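Pereletti Finger Pad Service Kit: Equipment Review
Prepared by Eylül Baysal
Jul 20, 2018

The Pereletti kit contains replacement pads for a pair of parallel fingers, a torque driver, spare screws and a printed alignment card. Our workshop purchased two kits for the handheld grippers used on packing tasks, where pads are in contact with slippery film packets and small rigid cups for most of a shift.

Fitting is straightforward. The old pad is peeled away, the finger is wiped with the supplied solvent cloth, and the new pad is pressed on against the card. A first change took our technician, Esko Pelkonen, 12 minutes. The screws at the finger linkages should be checked at the same time, and the driver reaches them without removing the finger.
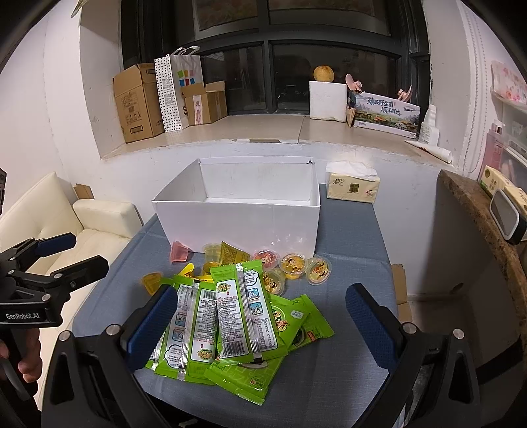
The alignment card is the weakest item in the kit. It is thin, it curls after a few uses, and its markings are hard to read under workshop lighting. We have copied the outline onto stiff plastic and recommend that other users do the same - the pads themselves deserve a better guide.

Wear has been acceptable. One set was inspected after 2372 grasps and showed light polishing at the tips, with no lifting at the corners. The older Lelitora pads were usually replaced well before that point.

The instructions cover cleaning in detail but give no advice on storage. Opened solvent cloths should be resealed promptly. Pads can be ordered separately, although delivery of our August stock has not yet been confirmed.

Recommended for routine maintenance, with reservations about the card.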